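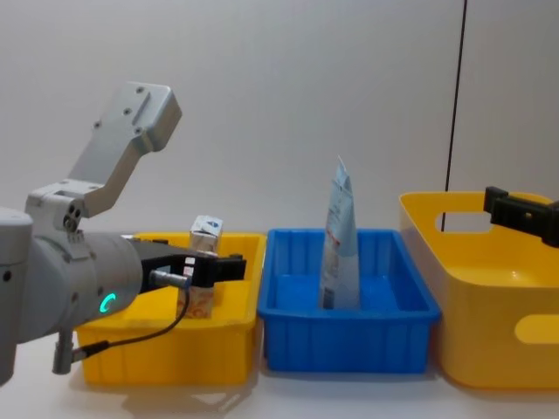
Gray arm with gripper over a white tabletop.

Winter Clearance Terms at Kinsella Stores

Nov 18, 2024

Kinsella will begin its winter clearance this week at the Odbridge and Firnmont stores. Purchases of $300 or more qualify for free local delivery — online orders are included. Gift cards and special orders do not count toward the total.

Prices marked in the August catalog no longer apply. Clearance items may be exchanged within eight days with a receipt, limit two per household on Madus heaters. Questions should be directed to Osvaldo Bragança, Customer Accounts, extension 652.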